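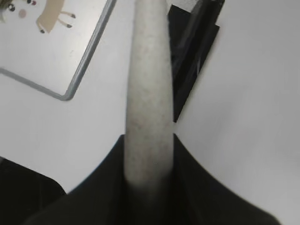
Thread: gray-white rod, rough finish, what do I do with it

Prarville Workshop Forum > Materials and Odds & Ends

mudflat_50
Got a long pale rod, round, kind of mottled. Little darker gray specks and a few brownish flecks up and down it. Matte all over. Came in a mixed lot from the Chu surplus place, no label, no paperwork. Want to use it as a form for wrapping wet leather. Felt? foam? some kind of plaster? Can't tell from looking and dont want to wreck it finding out.

tincup
Looks like foam to me. Press a thumbnail in near one end. Dent stays = foam.

hollisgreen
Could be felt too. Pressed felt gets that speckled look, esp the recycled stuff. Brown flecks are a giveaway imo

tincup
Brown flecks are a giveaway for nothing. I've had foam with dirt in it that looked the same.

rasp1414
Is it a true cylinder? Seems a hair narrower toward the top in the pic. Might just be the angle. Roll it on a flat counter before you wrap anything, a taper will throw your seam off.

mudflat_50
Rolled it. Goes pretty straight. Maybe a tiny drift, the counter isn't level either so who knows

hollisgreen
If it's plaster don't put wet leather straight on it. It'll pull the water out and you get a stiff patch. Cling wrap first, two layers.

tincup
Cling wrap leaves wrinkles. Seal it. Zodico clear, thin coats, let it sit overnight.

hollisgreen
Wrinkles only if you're sloppy. And solvent sealer on foam will melt it, so now you need to know what it is anyway

rasp1414
^ this. Test on the end grain, or whatever you call the end of a mystery stick.

mudflat_50
ok thumbnail test done. Small dent, came back slow. Leaning foam. Paid about 50 cents for it so no tears

tincup
Told you.

hollisgreen
Felt comes back slow too!!

mudflat_50
Going with cling wrap, will try it Thursday. If the seam comes out ugly I'll cut a dowel like I shoud have in the first place.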